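Blackjack side bets and soft 17: am I doing this wrong?

Posted in Card Games > Beginners
Asked by Lies De Haan
2,387 views

Hi all! So I've been playing blackjack for fun since March, mostly in the Kumden app with the free chips, and a couple of times at a friend's kitchen table. I have the very basic stuff down (always split aces, never take insurance, don't hit a hard 17) but two things keep tripping me up.

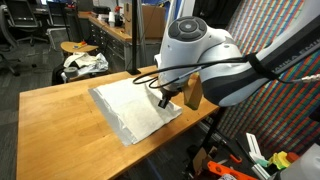
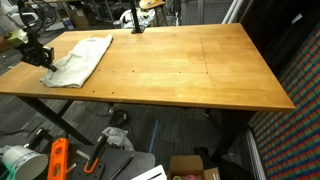

First one is soft 17. I've got an ace and a six, the dealer is showing a five, and everybody at the table yells at me to stand. The app's hint button tells me to double. Who's right? It feels crazy to put more chips out when I already have 17, but the hint button is pretty insistent.

Second one is the "pairs" side bet. It pays really well when it hits and I got it 2 times in one evening, so now I kind of want to play it every hand. My friend says it's a sucker bet. He also says that about everything I enjoy, so I'd like a second opinion.

If it matters, the app says six decks and the dealer stands on all 17s. Thanks!!

3 replies

Maarten Cuypers wrote:
The hint button is right. Ace-six against a five is a double, and if your table doesn't let you double you hit it. Try not to think of it as "I already have 17." Seventeen is a pretty lousy total. You only win with it when the dealer busts, and you can't bust a soft 17 with one card anyway. A five is one of the worst cards a dealer can show, so you want more chips out there.

For your rules I'd play ace-six like this: double against three, four, five or six, and hit against everything else, including the two. Never stand on it. I stood on it for years (embarrassing, I know) and my buddies still do, so I've stopped bringing it up at the table.

On the side bet, look for the pay table in the app's help pages. The payout for a plain mixed pair is the one to check, that's what you'll hit most of the time. Pretty much any version I've seen gives the house a much bigger edge than the main hand does. Hitting it twice in a night is fun but it doesn't tell you anything about the next night. If you love it, put a single small chip on it now and then and treat that chip as gone.

Gijs Willems wrote:
just stand on 17. dealer has a 5 hes gonna bust anyway. i play this way on Drovau and im up 40 chips this week so

Wendelin Prantl wrote:
What Maarten said. Gijs, the dealer busts on a five less than half the time, so "gonna bust anyway" is a bit hopeful!

One thing to add, Lies: print out a basic strategy chart that matches your exact rules (number of decks, what the dealer does on soft 17, whether you can double after a split). A lot of the charts floating around are for the dealer hitting soft 17 and a few squares come out different, like ace-eight against a six. I had the wrong one taped inside a notebook for ages and couldn't work out why the app kept grumbling at me.

And if you do play at a casino at some point, check what a blackjack pays before you sit down. If the felt says 6 to 5, keep walking until you find 3 to 2. That'll cost you a lot more over time than messing up a soft 17 once in a while.

Lies De Haan wrote:
Thank you! Doubling it from now on. I found the pay table and a mixed pair pays way less than I thought, I must have been getting the colored ones. Going to look for the right chart tonight.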